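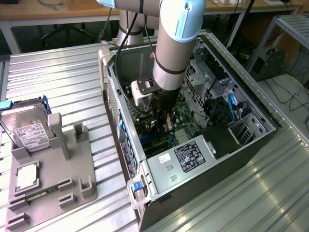
4. What happened when we turned the brand ads off

4.1 Where the idea came from

Okay, so the last section laid out the old argument: if a shop already sits at the top of the regular results for its own name, is it silly to also pay for an ad on that name? People in search marketing have been going around on this for as long as I've worked in it, and I've been on both sides (sometimes in the same meeting). What I wanted for this paper was a small, boring, careful test with a client who would let me leave it alone long enough to mean something.

That client was Fetero, an online shop that sells used and refurbished computer parts. They sell memory, processors, drive caddies, the odd whole tower. Greloson, the agency where I was working, had been running their paid search account since before my time, and the brand campaign had never once been switched off. It had just rolled along, year after year, looking wonderful in every monthly report. Brand campaigns always do look wonderful! People type your name, they see your ad, they click it, they buy something. The return looks so good that you start using it to prop up everything else in the account, and that was pretty much what I found when I split the totals apart.

Clyde Montoya ran marketing at Fetero and he was nervous, which I understood. His worry was Mishra, a bigger parts shop that had bid on the Fetero name before. If we stepped aside, would Mishra slide right in? I told him I didn't know, and that finding out was sort of the point. We agreed on a cutoff: if sales from people searching the name dropped hard for more than a couple of days, he could call me and I'd flip everything back on. He kept my number on a sticky note, and I heard from him a lot that month, though mostly to ask how it was going.

4.2 Choosing regions

We couldn't turn the ads off everywhere, or there would be nothing to compare with. So we split the country into 100 sales regions, using the same map Fetero's shipping people already used, and matched them into pairs by past sales. One region in each pair kept its brand ads and the other lost them. I did the matching first by hand and hated it. Xiomara Sorensen rewrote it as a proper script over a weekend and caught a region I had put in both groups, so I'm glad she did.

I want to be open about one thing. Shipping regions are not a natural way to slice up searchers. Somebody can live in one region, work in the next one over, and search from both on the same day. We had no way to stop that. All it should do is blur the difference between the groups, so if anything our numbers come out a bit too small. I can live with that kind of error a lot more happily than the other kind.

We also left out anyone who had clicked a Fetero ad on a general term, like a part number, in the weeks before. Esperanza Esposito argued for keeping them in and running the whole thing both ways. She was right to push, and we did it. The second version is in the appendix, and it moves the estimates a little without changing how you'd read them.

4.3 Timing

The test started on February 1, 2021, a Monday, which made the weekly totals easy to line up. I had wanted to start back in October, but that ran straight into the holiday season and Clyde said absolutely not. Looking back, he had a point. Sales of parts jump all over the place at the end of the year, and a test of something this subtle would have been swamped.

We did not touch the site during the test. No new page titles, no new landing pages, no sale banners that weren't already running. That was the hardest promise to get out of everybody, me included. I had a list of title changes ready to go and had to sit on my hands. One change did slip through on the shipping page, where a returns policy got updated, but it went out to every region at once and I don't think it matters here.

Bids on the general terms stayed where they were too. I mention it because automatic bidding likes to spend money you free up somewhere else, and if the brand budget had leaked into the general campaigns in half the regions, the whole comparison would have been junk. We gave the brand campaign its own budget with a hard limit and checked it every morning.

4.4 Counting a sale

Now for the part that ate most of my time. How do you decide that a sale came from somebody searching the name?

For paid clicks it's easy, the ad system tells you. For regular clicks you don't get the query for each person, only totals by page. We leaned on Iltgate, the rank tracking tool the agency already paid for, to tell us which pages showed up for the brand name, and we treated regular search visits landing on those pages as brand visits. In practice that was almost always the home page and the contact page. It's a rough rule. Some of those people surely searched for something else and landed on the home page anyway, but there's no reason I can think of for that to happen more in one group of regions than in the other.

A sale counted if it came in the same visit. We tried a longer window as well and it mostly made the lines wobblier. Parts buyers, as far as I can tell from the chat logs, split into people who know exactly what they need and buy it in one go, and people who come back again and again to check whether a certain board takes a certain kind of memory. The longer window picks up more of the second group, and their behavior is all over the map.

Phone orders were a headache. Fetero takes them, and there are enough to matter. Nighat Khattak, who handled the order desk, agreed to ask callers how they had found the shop, and she wrote down the answers in a shared sheet. Callers mostly said "the internet," bless them. We ended up counting phone orders by region only and leaving them out of the main comparison – they show up as a separate line in the results.

One more wrinkle, for anybody who wants to repeat this. The position tracker and the real world don't always agree. Iltgate checks from a handful of locations, and its idea of who is at the top in a given region can lag what a shopper there would see by up to 45 minutes. For our purposes that was fine, as we only looked at daily figures. If you're planning a test where ads flip on and off within a day, please don't rely on that sort of tool by itself.

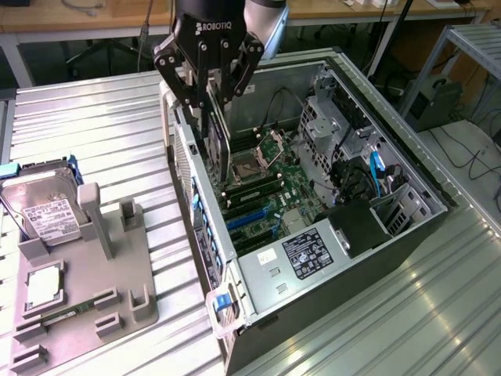
4.5 What we saw

In the regions where the ads went dark, most of the people who would have clicked the ad just clicked the regular listing underneath. Total brand visits dipped a little in the first week and then settled close to the paired regions. Sales followed the same path, only noisier. The monthly report, which used to give the brand campaign credit for all of those sales, had been giving it credit for a lot of people who were on their way in the door already.

But it wasn't a clean sweep, and I don't want anyone to quote me as saying brand ads are a waste. Mishra did show up. In a cluster of the dark regions their ad appeared on the Fetero name within days, and those were the regions where the loss in sales was big enough to see without squinting. Where no rival appeared, I couldn't tell the dark regions from the lit ones with any confidence.

Misspellings were the other surprise for me. Fetero's name gets typed in all kinds of ways, and for two of the common wrong spellings the regular listing was nowhere near the top. The ad had been quietly catching those people. When it went away, a good share of them did too. If I were setting up the account from scratch today I'd put the misspellings in their own campaign and keep it running no matter what I decided about the correct spelling.

Kastriot Georgiou, who read an early draft, asked whether the whole effect might come from phones, where the ad can fill the screen and push the regular listing out of sight. Good question! We split it out. The dip was somewhat deeper on phones, but the pairs get thin once you cut them that way and I wouldn't hang much on it.
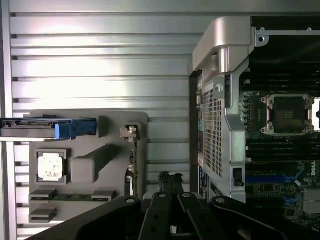
Figure 1. Processor, memory module and drive caddy on a gray panel.

4.6 Things I'd do differently

First, I would run it longer. We had the ads off for two months and I kept wishing for a third, mainly to see whether Mishra would stick around or get bored. Rivals react to each other, and a short test only catches the opening moves.

I'd also write down ahead of time what counts as a "hard" drop. Clyde and I had a handshake understanding, and on one slow Thursday we found out that we each understood it differently. We talked it through and left the ads off, but a written number would have saved us both a long phone call.

And I would pull the general-term campaigns into the same design. A shopper who first meets Fetero through an ad on a part number and comes back later by typing the name looks, in our data, like a pure brand visit. Some of what I'm calling "people who were coming anyway" were only coming because of an earlier ad that this test never touched. Section 5 takes a first stab at that using the click histories we did keep, with all the gaps you'd expect from shoppers who clear their cookies or switch from a phone to a laptop halfway through.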